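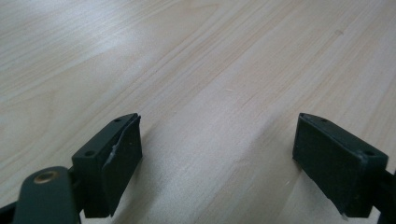 Search the handbook Enter a keyword Go

Famatau Open Workshop
Building Machines at Home and in Shared Shops
Unit 2: The Hand-Held Two-Finger Gripper
Handout prepared by Ya-wen Mak. Revised 3 Apr 2018.

1. Purpose of the unit

Participants in this unit assemble, adjust, and maintain a hand-held parallel gripper. The same finger design is used again in the motor-driven version covered in Unit 3, and work done carelessly at this stage will have to be repeated there. Participants should arrive having read the shop safety sheet and having signed the bench register.

The unit assumes no machine shop experience. It does assume that participants can read a simple assembly drawing and can tell a clearance hole from a tapped one. Those who are unsure should speak with Wen-hsiung Wan before the first session.

2. Terms used in this handout

Finger. The block that carries the gripping surface. Each gripper has two, a left and a right, and they are mirror images. They are not interchangeable.

Pad. The flat black facing on the inner side of a finger. All contact with the object should take place here.

Lever arm. The curved link that moves the finger. It turns on a bushing set into the arm.

Opening. The distance between the pad faces. In this course the opening is always measured pad to pad. Measurements taken between the green blocks will be returned for correction.

3. Preparing the parts

The printed parts are issued in dark green. Remove all strings and support material before assembly. The two small round holes in the top face of each finger are to be cleared by hand with a drill bit held in a pin vise. A powered drill tends to melt the wall of the hole and leaves it oversize.

Check each lever arm by sliding the pin through the bushing. The pin should pass with light finger pressure and should not rattle. If the bushing turns in the arm, the arm is rejected. Glue is not an accepted repair, as it migrates into the bore.

Lay the parts out on a clean, flat tabletop in mirrored order, left parts to the left. Most assembly errors in the October course came from two right-hand levers being fitted to one frame, a mistake that is hard to see until the fingers are closed.

4. Assembly

Fit the levers to the frame first, then the fingers to the levers. Tighten each pivot until it binds and then back it off slightly. The finger should move freely through its full travel with no side play that can be felt at the tip.

With both fingers fitted, open the gripper fully and set it over the tabletop. The fingers should stand level with each other, and the pads should face each other squarely. Close the gripper slowly. The pads should meet along their full height. Contact at the tips only means that the levers are unequal or that one pivot is overtightened.

5. Pads

Pads are the part most likely to need attention. The usual fault begins at an edge or a corner. On the grippers now in use in the shop, a pad edge can be seen lifting slightly from the body of the left finger, and the right pad has a lighter spot near its lower corner where the material may be worn or lifted. Participants should learn to recognize both conditions early.

A lifted edge is not to be pressed back down and left. Dirt will already have reached the adhesive. The correct procedure is as follows.

Peel the whole pad from the finger, starting at the lifted edge.
Remove old adhesive with a plastic scraper. Metal blades mark the printed face.
Wipe the face with alcohol and allow it to dry fully.
Cut the new pad slightly small so that no edge stands past the block.
Press the pad in place and clamp it between two flat scraps of wood overnight.

Pad stock is the Adbridge 808 sheet, kept in the flat drawer under the Skandby bench. Offcuts large enough for a single pad go back in the drawer.

Your privacy: This site uses cookies to remember your settings. Accept Manage choices

6. Acceptance check

Each finished gripper is put through 100 open-and-close cycles by hand, with no object between the fingers. The participant then repeats the closing test in Section 4 and inspects the pads again. A gripper that passes is entered in the log under the builder's name. A gripper that fails is entered as well, with the reason, and is brought back to the next session.

Scratches in the tabletop are also to be noted in the log. The bench is shared with the woodworking group, and the tips of the fingers should not be dragged across the surface while an opening is being measured.

7. Work to be handed in

A one-page assembly record with the opening measured at full travel.
A sketch of one lever arm showing the bushing and the direction of motion.
A short note on the condition of both pads after the acceptance check.

So-ying Fu will collect the written work at the start of the next session. Late records are accepted for one further session only.

8. Reading and parts

The assembly drawings are in the Chou binder on the shelf by the door. The binder does not leave the shop. Copies may be requested from King-fai Ko, who also issues replacement bushings against a returned part.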